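Nimix example collection: frequently asked questions

Answers for people recording grasping examples in the simulator. Last updated Sunday, June 12, 2022.
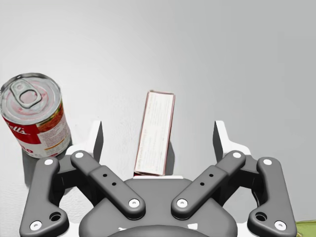
What counts as one example?
One attempt at one task, from the moment the arm leaves its start position until you press Stop. The camera view, joint positions and gripper opening are saved together.

Do I need a real robot?
No. Everything in the Nimix set is recorded in simulation. Real-arm recordings belong to Longo, which has its own sign-up page and safety training.

Which objects are used?
The May release has 26 object models, mostly groceries and small household items. Cans and flat boxes are the ones people ask about most. A thin box lying on the table leaves little height for the finger pads, so bring the gripper down slowly and line it up with the long sides before closing.

Can I move other objects out of the way?
Only if the task text says so. If you knock something over by accident, carry on and tick "disturbed" when you save.

Should I delete failed attempts?
Please don't. Mark them as failed. We train on successes first, but the failures are used to teach the model when to stop and try again.

How many examples do you need?
The target is 248 per task. There are 17 tasks open at the moment, and 16 of them are still short. The task list shows which.

Why do the positions change each time?
Objects are placed at random within set limits. Without this the model learns one spot on the table and misses when anything shifts.

My recording was rejected. What happened?
The usual causes are a long pause at the start, or the gripper passing through the tabletop. The reason is shown next to the recording in Ralis, our review tool.

Who can use the data?
Anyone, for research. Commercial users should write to Idberg first.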